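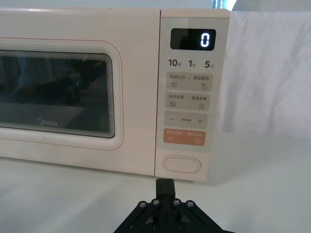
Well, I've had my turn with the microwave job now, and I have a lot more sympathy for anyone who has ever tried to teach a teenager to cook.

For those of you who missed the September meeting, the Skedesitz project is our go at teaching an arm to do ordinary kitchen chores by showing it, over and over, with a person driving. You sit at the desk with the Dumard controller (the small one, the big one is still away having its cable fixed), you move your hand, and the arm does what you do. Every run gets saved. Once we have 240 good ones we train on the lot and see what it's picked up. We're at 200 as I write this, so we're getting close!

The task sounds like nothing. Bring the closed fingers in low, line up with the oval button at the bottom of the control panel, press, back off. I figured I'd be done before my coffee went cold. My first try slid off the side of the button and my second was so timid it never touched the thing at all. You don't feel any push back through the controller, so you're going entirely by eye, and by eye I am apparently a terrible judge of the last centimetre.

What helped me was the view from the wrist. I'd been watching the arm itself from across the bench, which is what everyone does at first, and from there you can't judge where the fingertip is at all. With the wrist view up on the monitor you can see the tip and the button together, and I just kept my eyes on those two and steered. My runs got a lot smoother after that — still slow, but smooth. Slow is fine, by the way. What we don't want is dithering, where you hover and wiggle and change your mind, as the arm will happily learn to dither too. If you lose your nerve halfway through, scrap the run and start over.

A few housekeeping bits while I have you. Please shift the microwave a little between runs, and turn it slightly as well. Run 23 onward was done with it in exactly the same spot for a whole evening and I'd like more variety from here. Leave the orange button alone for now, it belongs to the next task and I don't want the two mixed up. All the labels are in Chinese and there's a printed translation taped inside the Sutow binder if you're curious which one does the defrosting (I was).

Saved runs go in the Bianchini folder, in your own subfolder, with a note if anything odd happened. "Bumped the table" is a perfectly good note.

The bench is free Thursday from 6:30 and I'd love to see some new hands on the controller. No experience needed, and if you've never driven the arm I'll sit with you for your first few tries. Bring a snack, we can't use the microwave.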